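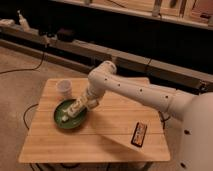
A green bowl and a translucent plastic cup on a light wood tabletop, with a packaged item at right.

Watik sets one bowl size for break rooms

Watik will move all of its break rooms to a single shallow bowl and a single small cup by February, the company's site services office said in a notice to staff in December 2024. The change covers six rooms across the Salinas and Emis buildings.

The shared cupboards now hold 3,697 pieces of tableware in mixed sizes, according to a shelf count included with the notice. Many of the older bowls do not stack with one another, and the deeper ones block the spray arms when they are loaded in the lower rack of the dishwasher. The new bowl is shallow enough to stand on edge in either rack.

An order for 800 bowls has been placed with Flisetti, which also supplied the samples. Green was chosen for the Salinas building. Emis has not settled on a color.

"The test was whether a bowl could take a small serving and still fit on the table with a cup and a wrapped snack next to it," said Dalia Kamel, who runs site services. "The old ones were too wide for that — two people sitting across from each other ran out of room."

Cups remain plastic for now. Pramila Mishra, who handles purchasing, said a heavier cup was tried in one room for five weeks and then dropped over its weight on the upper shelves.

Packaged snacks will still be handed out in their wrappers. Loose items go in a bowl and are not to be left on the tabletops, which are wood and mark easily. The boards should be wiped along the grain with a damp cloth and dried right away. Scouring pads are not to be used on them.

Old bowls without chips will be offered to staff first. Requests go to Rosalind Lyons at the Salinas front desk. Whatever is left will be cleared out when the new stock is put on the shelves.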